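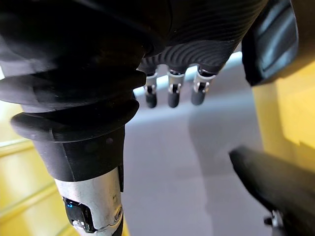 Robot on the Grirel tray bench, what's it been like at your place?

Shop Floor Chat > Automation and New Kit
Thread started October 2024

benchfour
Been lurking for ages, first proper post. I work at Flaro, moulded parts, mostly the black trays for the Grirel order. In July they put a Celo on one of the yellow benches, the kind with two arms and proper hands with fingers on, and I've been the one stood next to it most days ever since. I thought some of you might be a bit further down the road with this than we are.

The job itself is dull, I'll say that up front. Trays come to the bench, you pick one up, look it over, turn it the right way round and put it in the container. A decent packer on a good day does 185 an hour. The robot does 80. It doesn't stop for a brew though, and that's the bit management likes to bring up!

What's changed for me is that I hardly touch a tray now. I set the bench up, I swap containers, I sort out anything that's landed funny, and I fill in a sheet every time I have to step in. My hands feel miles better (I had a thumb that clicked every morning for years) but the days are a lot longer in my head, if that makes sense. I used to chat all shift with whoever was opposite.

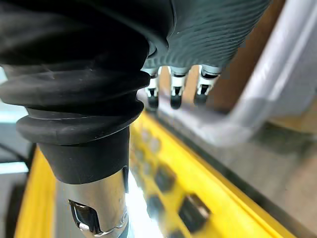

Anyway, the bit I wanted to ask about was pay grades. We've been told we're "operators" now and not packers, and that's a different line on the chart, but the money hasn't moved. Has anyone had that sorted out at theirs, and how long did it take?

gluegun_gaz
Welcome! We had something like this at Bunnag, different kit, same chat. The title changed first and the money came through after 2 rounds of talks. Get the new duties written down by you, in your own words, before they write them for you. Swapping containers sounds like nothing on paper. Deciding whether a part is good enough to go through doesn't.

mouldy_old_doe
I'm going to be the grump here. 80 against 185 and they're calling that progress? You could put a person there on a comfy stool and have the lot done by dinner. I've seen these things come in with a big fanfare at three different places and two of them ended up under a sheet in the corner.

benchfour
@mouldy_old_doe I did say the same in week one, fairly loudly, in the canteen. But we couldn't get people for the late shift. The advert was up for months and anyone who did start was gone by the second Friday. So it isn't really 80 against 185 on lates, it's 80 against an empty bench. Days is another matter and I'd be a lot crosser if they moved it on to days full time.

mouldy_old_doe
They could have paid more for lates. That's how you fill a shift.

benchfour
Can't argue with that one, to be fair.

snagging_list
Setter here, so I'm on the other side of the fence a bit. How's it getting on with the grip? We trialled hands with fingers and shiny parts drove us up the wall. Flat boxes were no trouble. Anything with a curve and a gloss on it and we were forever nudging things about.

benchfour
Getting better. It likes a tray stood with the long side facing it, and it's less keen when one's lying at a slant. The ones with the little flaps down the sides are the worst because a finger can catch on a flap if it comes in too low. I've got into the habit of leaving half the bench clear and only having a couple of trays out at once.
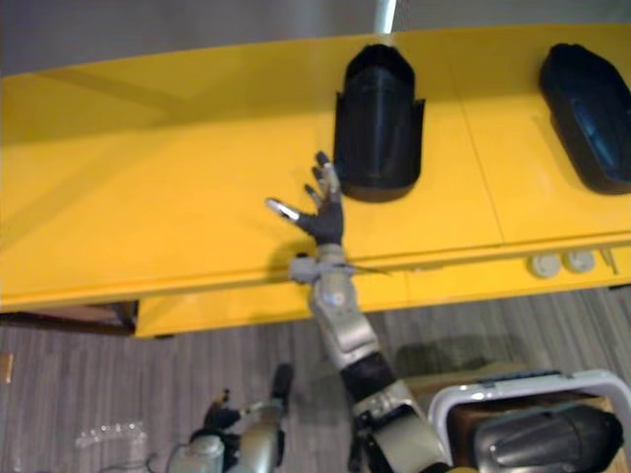

It's slower like that but I step in a lot less, and my sheet went from a full page to a few lines. The engineers were chuffed with it and put it in their instructions, which was nice. Did my name go on it? It did not.

snagging_list
Ha, sounds familiar. Get it in an email next time, with a date on.

latesandmates
I'm on lates at a place that went this way last year and I'll stick up for it. My back's better, I've learnt how to restart the thing and do the morning checks, and I wouldn't go back to packing. But I agree about the quiet. There used to be 3 of us on my bench and now there's me. We asked for the benches to be turned so you can at least see someone, and they did it, took an afternoon.

gluegun_gaz
That's a cracking idea. Cost them nothing either.

mouldy_old_doe
It cost the other two their bench.

latesandmates
They're both in the warehouse and one of them's on more than me, but yes, I take the point. Not everybody got asked what they wanted.

benchfour
Going to ask about turning the benches on Monday. I've also started writing my duties down like gaz said, and I'm on to a second side of paper already, I'd forgotten half of it. Will come back and say what they tell me about the grade.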